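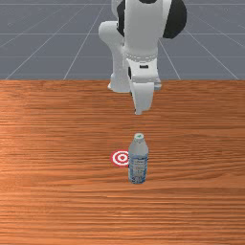

Kobzar Bench Kit: simulated pick-and-place cell for home and shared workshops

Kobzar is a ready-made simulation of a single-arm workbench. It is meant for people who are building a small cell at home or in a shared workshop and want their control code settled before any hardware is bolted down. The download contains the arm model with a parallel gripper, a wood-finish table, a plastic water bottle and a flat red and white target disc. The kit is maintained by Pukomberg and sold through the Flistia parts shop.

What you need

A desktop or laptop with 24 GB of free disk space and a graphics card from the last few generations. No arm is required. The planner runs on the same machine as the renderer, or on a second one over the local network.

The task

The default task is to move the bottle to the target. Start positions for the bottle and the disc are drawn at random within limits set in the task file. The supplied script brings the hand over the cap, lowers it, closes the fingers on the neck and carries the bottle across. Grip force and approach height are both plain numbers in the same file and can be changed between runs.

Upright bottles are held at the neck. The side wall is modelled as thin plastic and the solver is less stable there, so the standard grasp stays high.

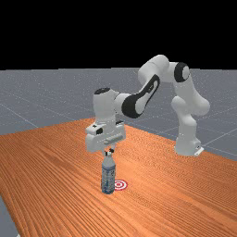

Wavero asked whether the neck grasp carries over to a real bottle, having had one twist in the fingers on a home-built arm whenever the wrist turned quickly. It can, within limits. Slow the wrist joint first, then raise the friction value in small steps until the simulated twist matches what your own fingers do. Rubber pads vary a great deal and the default value is only a starting point.

Fallen bottles

From release 3 the bottle may also start on its side. The hand view is the useful one for this case: the cap and the base are easy to tell apart, and the long axis of the bottle gives the wrist angle. The script does not stand the bottle up again - that is left to the user.
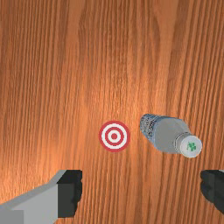
Set the fingers fully open before the descent and keep the approach vertical. Episodes stop after 2,000 control steps, or earlier if the bottle leaves the table. Users on slower machines can cut the limit to 700 for upright starts; fallen starts need the full length.

Logging

Joint positions, finger width and bottle pose are written at every step. Images are optional and off by default. A full set of 3,000 episodes with images will fill the recommended disk space, so move finished sets elsewhere.

Supplied as a download with one year of updates. Page revised March 2022.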